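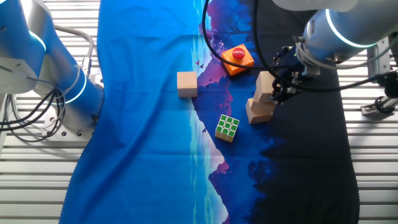 Marcelino Amaral wrote in to say that his arm lets go of the top block just fine, and then takes it along anyway. He wanted to know whether he should lower the grip force. He has lowered it twice already, and the block now falls off halfway up as well.

Leave the grip force alone, Marcelino. I spent most of a November on that setting at our Skistthorpe bench, and all I got was a wide selection of new ways to drop things.

What you have is a dragged release. The fingers open, one of them is still touching wood, and the arm leaves before the block has been let go on both sides. The upper block tips on the lower one, the program reports success, and the next pick closes on air. Our log once showed 17 successes in a row over a pile of blocks.

Before you touch anything

Stop the program and press the red button. Pausing isn't stopping. A paused arm will resume at the first stray click, and it will do so while your hand is between the fingers. With two arms sharing a table, check that the stop cuts both. Ours cut one, and I found out about the other with my elbow.

Look at the cables while you're down there. A loop that hangs low enough to brush the work can knock a block over by itself and let the gripper take the blame.

Find the drag

1. Put the bottom block down by hand and run only the place move, at your slowest speed.
2. Have the program hold after the open command. Watch the gap on each side of the block from outside the fence.
3. If one finger is still touching, your place point is off to that side. Shift it by half the difference in the gaps and run it again.
4. If both sides are clear and the block still tips, you're letting go too high. Lower the place point in small steps. Stop when the block sits flat before the fingers open.

Mind the cloth

Fabric wrinkles, and a wrinkle under the bottom block will tilt the whole stack. Pull it tight and clamp it. If you taught your heights on bare table, teach them again with the cloth on. I skipped this for 2 weeks on the grounds that cloth is thin.

Fix the program

Wait for the gripper's "open" signal before the retreat. The Kavovgate script we started from had a fixed delay there, which worked until somebody sped up the arm. Then retreat straight up for roughly 4 centimeters before any sideways travel.

Run the full stack ten times at low speed, then bring the speed back up in stages. If it drags again at full speed, go back one stage and leave it there.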